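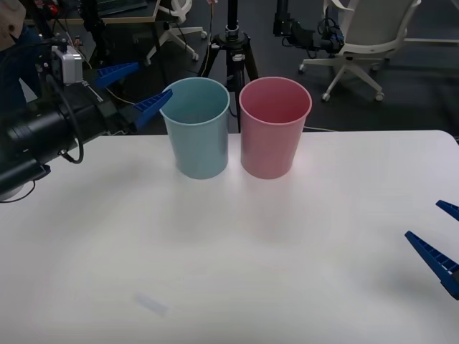 Visit to the Lukdale Velodrome and Performance Center

12 October 2026

Members of the Hilta Cycling Association's facilities panel visited the Lukdale velodrome at the invitation of its operating board. The delegation was received by Rosalinda Villanueva, director of track operations, and included coaches from the Chettiar and Ernlow clubs.

The track

The indoor track reopened in June after a full resurfacing. Ms. Villanueva led the party along the infield and explained the new schedule, under which 44 hours a week are set aside for club and youth riders. Elite squads train in the early morning. The panel watched a team pursuit session from the home straight and noted that the sight lines from the coaching area are much better than those at Ernlow, where the scoring desk blocks the view of turn three.

Workshop and bike storage

The workshop has 11 repair stands and a separate bay for wheel building. Storage is provided for 56 track bikes, of which 48 are available for hire. Hire bikes are inspected after each session and the result is entered in a log kept at the counter. Saddle height and gearing are also recorded there, so that returning riders can be fitted quickly.

Discussion

Aravind Pinto, head coach at Chettiar, asked whether visiting clubs could reserve the track for time trial practice during the winter road break. The board replied that requests would be accepted for evening sessions, subject to the presence of a licensed track supervisor. Questions on shared transport and the junior omnium calendar were held over to the next meeting.

The panel thanks the Lukdale board and staff for their hospitality. Clubs wishing to reserve evening sessions should write to the track operations office.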